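Jolavley Square Table, white, marble-pattern top
As installed in the main hall at Vundham
Supplied and maintained by Van Rooij

Product group: tables, indoor
Top: square, white with grey-veined marble pattern
Seats: 4
Use: tabletop work, light meals, meetings
Stock at Vundham: 14
Lead time, further units: 6 weeks
Guarantee: 2 years

General

The Jolavley is a square table for indoor use in halls, offices and canteens. It is sold singly. The pattern is not matched from one top to the next, so where tables are pushed together to form a longer run the veining will not line up at the joint. Customers who want a continuous appearance should order the plain white top.

A square plan allows the table to be approached from any side. Single tables can be placed free-standing with a chair on one side only, or paired for groups of up to six. Linking brackets are available for pairs (see Accessories). Longer runs are possible but should be supported against a wall.

Top surface

The top is smooth and has no fixed fittings, cable ports or recesses. Crockery, vases and small items may be placed on it directly. Pale items are harder to pick out against the white ground; the light blue round plate from the Drurotau tableware range gives a clear contrast and is the usual choice at Vundham. The plate has a shallow raised rim and is suited to bread, cakes and dry food. It is ordered separately.
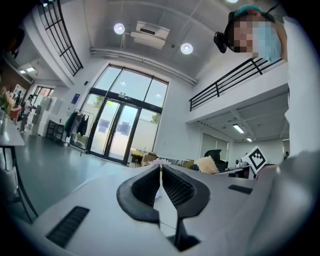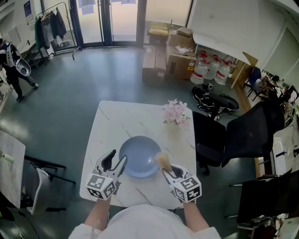 Main hall, Vundham. First picture: ceiling, air conditioning unit and mezzanine railing. Second picture: square table with light blue plate and artificial flowers.

Room conditions

The hall is double height with a white ceiling, recessed round lights and a ceiling-mounted air conditioning unit. The mezzanine has a white floor edge and a black metal railing with vertical bars. Below it the ceiling is lower and is fitted with rectangular light panels. Tables placed under the mezzanine receive more even light than those in the full-height part of the hall, and this should be allowed for when planning positions for close work.

The hall floor is dark grey-green with a polished finish. Tables must be lifted when moved, never dragged. Felt pads are supplied with each table and should be checked at the start of every hire period – worn pads mark the floor. A clear route to the glass doors is to be kept at all times, including when chairs are pulled out.

Seating

Black office chairs are used with the table at Vundham, including a tall type with a mesh back. Both can be adjusted for height. Where the tall chair is used, allow extra space behind the sitter for the back to turn. Chairs are not included in the table price.

Cleaning and care

Wipe with a soft cloth and warm water with a little washing-up liquid. Dry at once. Do not use scouring pads, bleach or solvent. Remove adhesive labels and tape by warming with a hairdryer and peeling slowly. Hot pans need a mat.

Artificial flowers may be left on the table during cleaning of the hall but the vase should be lifted and the ring beneath it wiped. Dust the leaves with a dry brush.

Accessories

Linking bracket, pair
Felt pads, set of 4
Top cover, clear
Drurotau round plate, light blue
Glass vase, clear, with pale pink artificial flowers

Delivery and returns

Tables are delivered to the ground floor. Delivery to a mezzanine or upper level is quoted separately and requires a site visit. Check the corners of each top before signing the delivery note. Damage reported later is dealt with under the repair service and may be charged.

Orders placed in July are subject to the summer shutdown at Van Rooij and ship when the works reopen.

Contacts

Orders and stock: Sunita Ridgeway, Van Rooij
Hall layout, Vundham: Gangadharan Kotian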